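Gap between wall panels – fill it, cover it or leave it alone?
Home Help > Walls and Ceilings
2,465 views

Posted by stikby_steph in February

Hi all! I'm finally redoing our little laundry room and I'm having such a good time with it. The walls are smooth pale gray panels that were up when we moved in, and I love them – they wipe clean in seconds and make the room feel twice as big. The one thing bugging me is the long joint between two of them. It reads as a dark line from across the room, and once I've seen it I can't stop seeing it!

Should I caulk it, put a trim strip over it, or just let it be? I don't know who made the panels and there's no paperwork. I have half a tube of white Zeren caulk left from the bathtub, if that's any use. The floor gets mopped a lot but nothing sprays on the walls.

cunetti_corner

Oh, I love a panel wall! Please don't grab the bathtub caulk just yet. If it's silicone, paint won't stick to it, and bright white next to soft gray will show more than the gap does. Look for a paintable acrylic caulk in a light gray and try it on a scrap or low down behind the washer first.

How I do it:
Vacuum the joint, then wipe it with a damp cloth and let it dry overnight.
Run painter's tape down both sides, close to the edge.
Cut the nozzle small. Smaller than you think!
Fill from top to bottom in one go, smooth with a wet finger, and pull the tape while it's still soft.

Before any of that, push gently on both panels near the joint. If one of them gives, it needs fixing to the wall first or the caulk will split. Some panels are also meant to have a little room to move with the seasons, and a cover strip is kinder to those.

Mine looked like this on the plain stretch by the door, and I went with caulk:
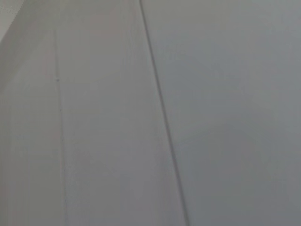

The dark joint between two panels

It took me 2 evenings with the drying time and I still go in there just to admire it.

jaramillo_diy

trim strip. stick it on, done. get one you can paint

stikby_steph

Thank you both, this is so helpful! I pushed on the panels and they're solid as anything, so I'm going to try the gray caulk behind the washer this afternoon – and if I make a mess of it, trim strip it is.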